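Search this site
Enter keywords

Home Robot Practice Rules: Your Questions

Which rooms do the rules cover?
Any room where an arm works on soft things like cushions, throws and laundry. I love these rooms! They're messy in the way real homes are, and a good rule has to survive that.

Do cables have to come off the floor first?
Not all of them. Keep them out of the path between the base and the seat, and write down the ones you leave.

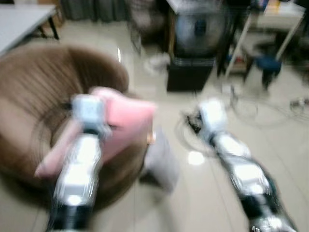 The path is checked again after every 12 runs, or sooner if anyone moves furniture. Firouzeh Shojaei wrote that rule and it's my favorite – quick to do, and it catches so much.

How fast can the arms go?
Slow for the first 4 runs in any new room. After that the operator decides, with one hand free for the stop button.

Should tags stay on new cushions?
Yes, leave them on. People at home do, and a grip that only works on a bare cushion needs more practice.
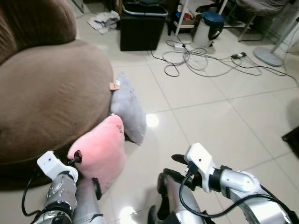
Log each drop too, even the silly ones. Our Tradine log is up to 3356 entries and we still learn from it.

Can I suggest a change?
Please do! Shahab Jafarzadeh reads suggestions on Thursday and the rules get updated in July.

Contact Estex | © Estex | Back to top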